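Filed under: How-To / Home Robots / Table Chores

How to test if an arm can clear your table

Short version - sort of. Quick steps, do them in order, don't skip the tape.

Messy table. One arm, two-finger gripper. Goal is everything off and sorted.

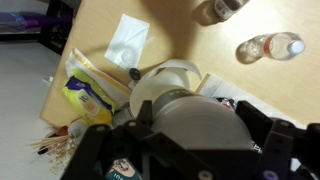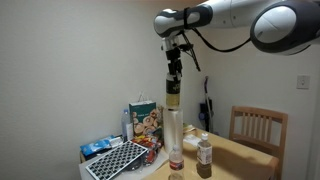 Before you run anything, split the job up. "Clear the table" is too big, the arm needs picks, and each pick needs a place to go. I write mine on paper first: bottles, wrappers, bags, everything else. Bottles are the ones to start with. The clear one with the red and white label and the tea one have a bit of space between them in the second photo, so the fingers get a way in from the top. Snack wrappers in a loose pile, leave til last.

Step 1. Tape the reach. Mine is 620 mm of table I trust, past that the wrist angle goes weird. Masking tape, anything outside it is your job.

Step 2. Slow speed. Hand on the stop. Always.

Step 3. Standing stuff first. Come straight down, close, lift a little, wait 2 seconds. If it slips you want it to slip low.

Step 4. Bottles lying down. Turn the wrist so the fingers go across the bottle, not along it. Nearly empty ones squash, so ease off the grip. Took me an evening to get that number right.

Step 5. Soft things. Thin bags, napkins, wet wipe packs. Pinch a raised corner if there is one. If it's flat on the wood just move on, you'll scrape the table.

Step 6. Small stuff. Caps, toothpicks. Skip. A hand does this in one sweep and I have no recipie for it.

Step 7. Score it. Two columns, picked and dropped. Do the whole table twice with things moved around, one good run means nothing.

So can it do the chore yet? Part of it. Bottles yes, most days. Rubbish pile no. Kadri Org asked if it's faster than her - no, not close. I'd still set it up again in October when I have more time.

Questions go in the comments, will anwser when I can.

Recent posts
- Rusow wrist mount, cable routing
- Dorel finger pads: rubber or foam
- Vasiliauskas method for tuning grip force
- Sumach tray sorting, part 2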